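A visit to the Kenbridge mill open day

The Kenbridge mill opens its doors to the public once a year, in April, and I had meant to go for a long time. I sew curtains and bed linen for a living, mostly linen and heavy cotton, and a good part of what I cut comes from Kenbridge. It seemed odd never to have seen the place.

You need to book. Tours leave every hour from the side gate on Lorente Street, and the main entrance stays shut all day, which confused several people ahead of me. Parking is on the grass behind the dye house. I took the 10 o'clock tour on the Thursday. The weekend ones fill up first, and I was told they get noisy with children.

Our guide was Syahrul Chin, a weaver who started at the mill in 1998 and now runs the finishing side. He talks fast and doesn't use notes. He handed out foam earplugs at the gate and told us to put them in before the second door, then went straight through without waiting for questions.

The yarn store comes first. It is cooler than the rest of the building and kept a little damp, as dry linen yarn snaps on the loom. Cones are stacked by lot, and Syahrul was firm about lots. Two cones of the same color from different lots can look identical on the shelf and show up as a stripe once the cloth is washed. I have had that happen with a set of drapes and had to recut the whole job, so I was glad to hear it explained by someone at the other end.

Next is warping. A full warp on the wide looms has more than 4000 ends, and tying in a new one takes most of a shift, even with the knotting machine. We watched one being drawn through by hand for a sample. The woman doing it used a flat hook and never looked up.

The weaving shed was the loudest part and the part I liked best. The older looms are at the far end and make the narrow toweling. The wide ones, for sheets, are nearer the door. You can't hear anything in there, so Syahrul did his talk in the corridor afterward — a better arrangement than shouting. He said the mill tried running the wide looms faster a few years ago and went back to the old speed after the edges started to wave. I asked whether that was the batch I had trouble with. He thought it might have been.

Finishing takes up the whole ground floor on the river side. The cloth is washed, stretched, dried and pressed, and then it goes over a lit frame where two people look for slubs and broken ends. Faults are marked with a short colored thread in the selvage. I had always wondered what those threads were and had been pulling them out.

Past finishing are the tables where sheets are laid out and folded. Beige is the bulk of the order book at the moment, according to Syahrul, with white second. The undyed cloth varies from one harvest to the next and hotels don't like that, so most of the beige is dyed. 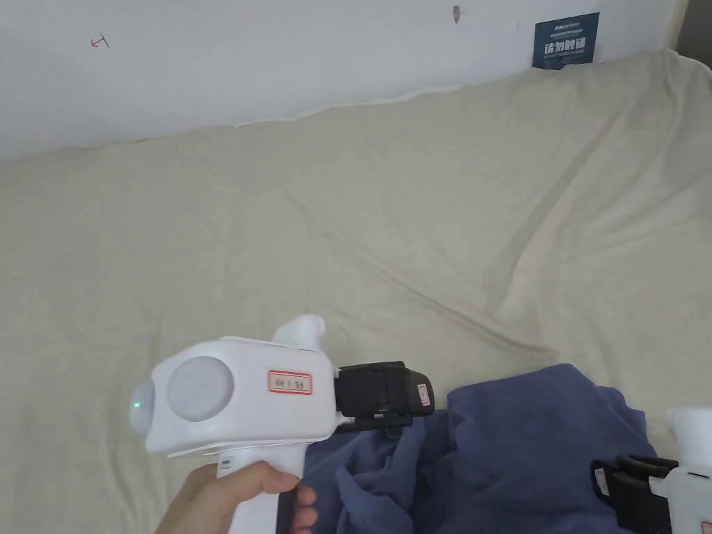
Beige sheet in the folding room, Kenbridge.

The tour ends at the shop, in the old boiler room. Remnants are sold by weight and the good ones go early. I bought a bag of toweling ends and three yards of a gray herringbone that I have no plan for. Seconds of the flat sheets were marked down 50 percent, and the fault on the one I opened was so small that I had to hunt for the thread. They only take cards.

Lunch is a problem. The canteen is for staff, and the nearest place is the bakery in Killovton, a ten-minute walk along the river path. The path was muddy, so bring decent shoes. The soup was fine.

Allow roughly two hours for the tour and the shop together. There are stairs between the yarn store and the weaving shed, and the elevator is for goods only, so call ahead if that is an issue. Booking for next year goes through the mill office, by phone.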